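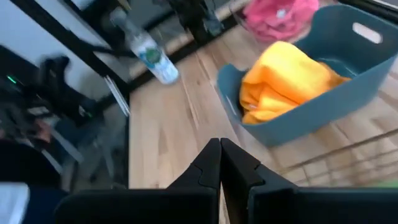 Bollow center moves clothing sort to shared tables

BOLLOW – The household goods center on Prolmont Street has changed the way it handles donated clothing and linens, replacing its back-room sorting line with wooden tables and open plastic bins in the main hall.

The change took effect in December, after the center closed its back room for new flooring. Staff moved the work to the front of the building for what was meant to be a short stretch and decided to leave it there.

Under the old system, donations were tipped into one deep cart and sorted at the end of the day. Items now go into bins as they come through the door, and each bin is brought to a table when there is space. Shirts, towels, cleaning cloths and children's clothes are separated there, folded and carried to the shelves along the Badawi Avenue side.

The center has 18 bins in use and eight tables. It takes in 3000 pounds of clothing and linens in a normal month, according to its winter newsletter. The newsletter said the time between drop-off and shelf has dropped from four days to two.

Small pieces were the main trouble with the cart. Washcloths, scarves and single socks sank to the bottom and were often left until last. The bins are shallow enough that sorters can reach everything without leaning in, and the handle openings make them easier to carry between rooms.

Anything torn or heavily stained is set aside for Bandar, a textile recycler that picks up from the building twice a month. The center does not wash donations and asks that everything arrive clean. Bags that smell of smoke or mildew are turned away at the counter.

The tables came from the old Prolmont school library, which cleared out its furniture last summer. The center paid $300 for the set, including delivery. Two had loose legs and were repaired before use.

Shoppers can still use the main hall during sorting, but the aisle nearest the tables is closed until 1 p.m. Items on the tables are not for sale until they have been priced. The fitting rooms have moved to the opposite wall, next to the book section.

Donations are accepted from 9 a.m. to 4 p.m. at the side entrance. Winter coats, bed sheets and bath towels are most needed. The center is not taking pillows, curtains or rugs at this time, and has no date for when it will accept them again.

The back room floor is finished, and the space will be used to store furniture. Parking for drop-offs remains on Badawi Avenue, with a 15-minute limit.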